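Zivmont Laundry Boards > Dark clothes > Navy going gray

hemline40
Joined November 2019

I wash everything dark at 40 degrees with Pranel and my blacks still come out dusty looking after 12 washes or so it seems! Navy is the one I fuss over most (I live in it all winter). Anybody else?
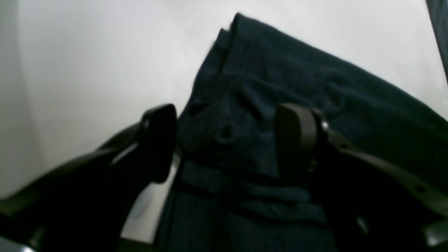
Navy, nearly black down in the folds

soggysocks
Forty is too warm for dark stuff, sorry. Go cold, turn it inside out, skip the dryer. I quit Pranel in February and don't miss it.

hemline40
Cold never gets my collars clean though!! I tried it for 4 loads and went right back.

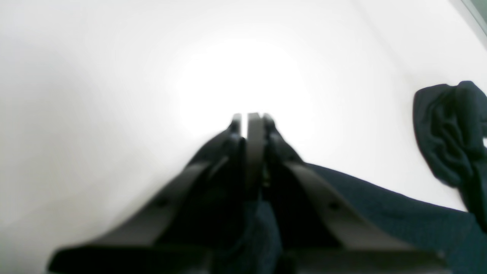
Dye is where I'm headed next, probably the Trirunis powder, and I can't pick a shade. Black feels harsh on me. I'm leaning toward that matte charcoal, dark but with a little lighter sheen where it catches the light. Would it cover faded black jeans?

pegbag
No! Dye won't go lighter than what's there, so faded black just ends up muddy. Buy black and be done.

soggysocks
Disagree, I've done charcoal over washed-out jeans

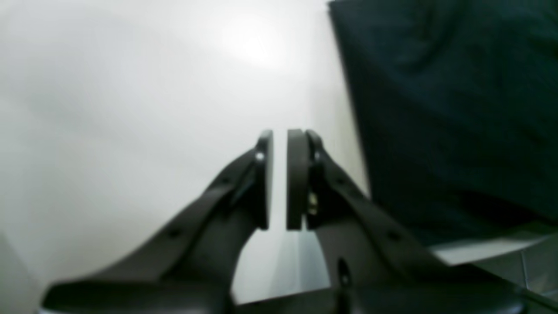

and they looked great, only the stitching stayed pale. Do a pocket lining first and use more salt than the packet says.

pegbag
More salt did nothing for mine.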